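Search checklists Go

Reception Hall Safety Check, Geltport
Completed 2/3/26 by Farzana Mohmand
Booking: Acuña wedding, June. Guests expected: 105

1. Exits
Both double doors open outward. PASS.
Comment: Hall says the side door is "always unlocked during events." It was locked when I got there and it took a manager to open it. Recheck on the day.

2. Posted capacity
Sign reads 40 for the side room. PASS, with doubts.
Comment: The couple's plan puts the cocktail hour in there. Do the math before anyone prints that plan.

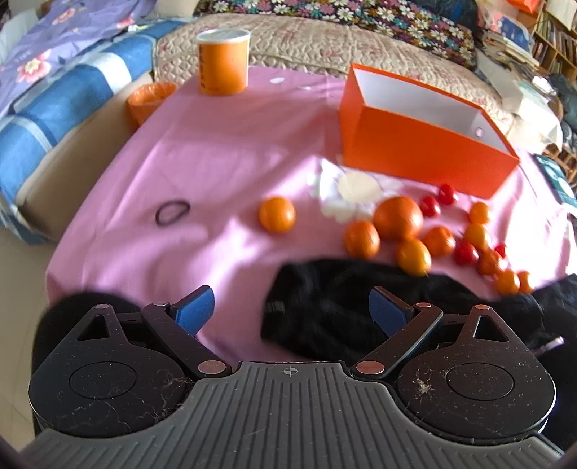 Pink cloth with orange and red items on it.

3. Candles and open flame
Hall allows flame in glass only. NOT VERIFIED.
Comment: I asked for the rule in writing and got a brochure. The brochure has candles without glass on the cover.

4. Extension cords
FAIL. The Itedar speaker package runs a cord across the dance floor entrance. "We tape it down" is not a plan until I see the tape.

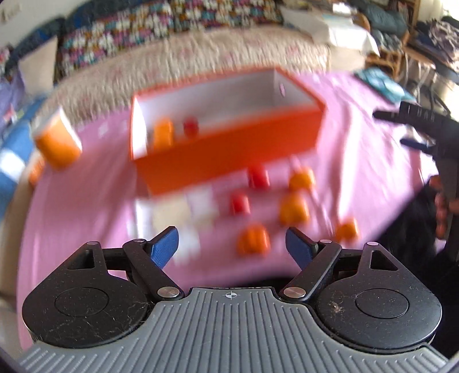
Blue finger tips with an open gap between them.

5. Fire extinguishers
Tags current at the bar and kitchen. PASS.
Comment: Third one is supposed to be by the coat rack. I found the hook.

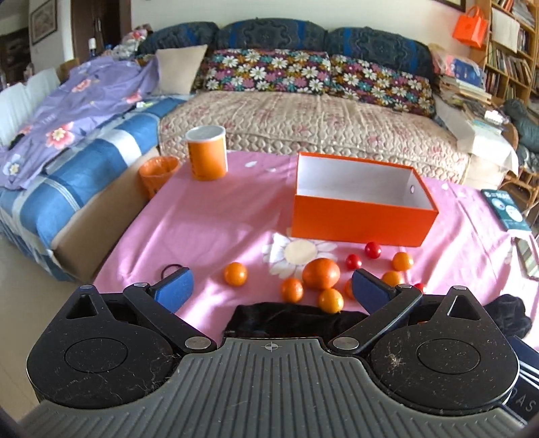
6. Dance floor
Panel 13 rocks underfoot. FAIL.
Comment: I was told it settles once people are on it. Replace the panel.

7. Hanging flowers
Rated load given as 1,000 lb. for the beam. No paperwork. HOLD.
Comment: A round number from memory. Florist should not hang anything until we have a letter.
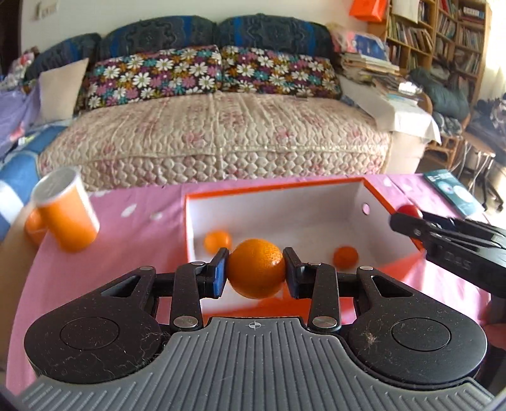
Whole mandarin, with the open box behind.

8. Parking lot lights
Not checked, daylight visit. Go back after dark.

Overall: not ready to sign. Items 4, 6 and 7 first.

Umudico Event Checks | Contact us | © 2026 | Back to top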